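Call for Playtesters: Lutis Online Racing Client

Clasier is seeking 14 participants for a closed test of Lutis, its matchmaking software for online racing games. Sessions will be held at the Firnerville office over 3 weeks in April, with 2 sessions per week. Applicants must be 17 or older and should have prior experience in online leagues -- any racing title is acceptable.
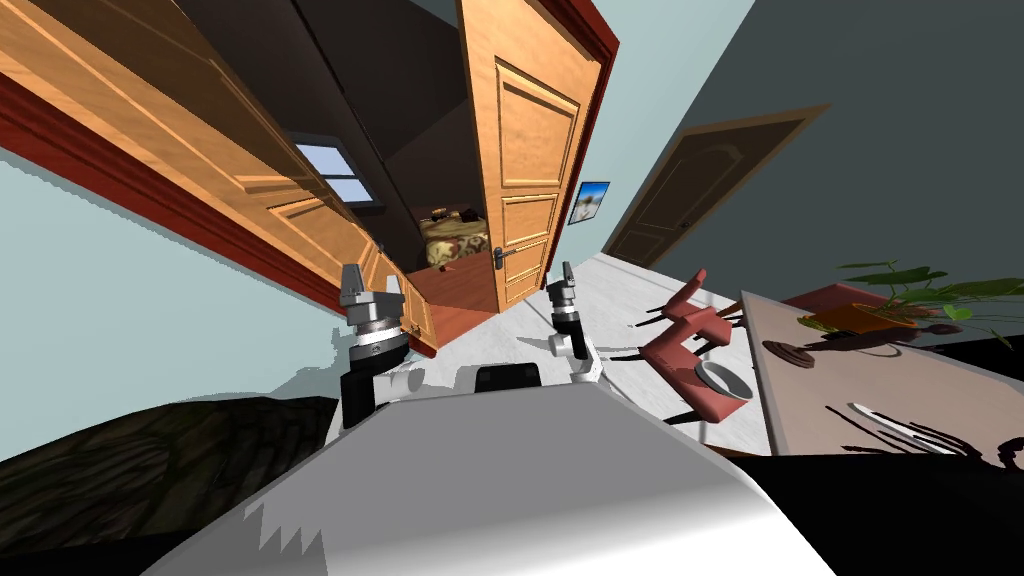
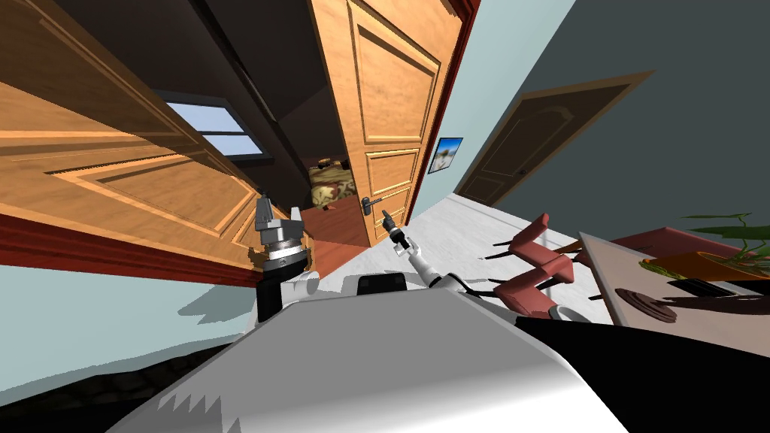

Do participants need to bring their own steering wheel?
Wheels and pedals are provided at every station, although participants may bring their own.

Applications must be submitted through the Clasier careers page. Selected applicants will be notified by email.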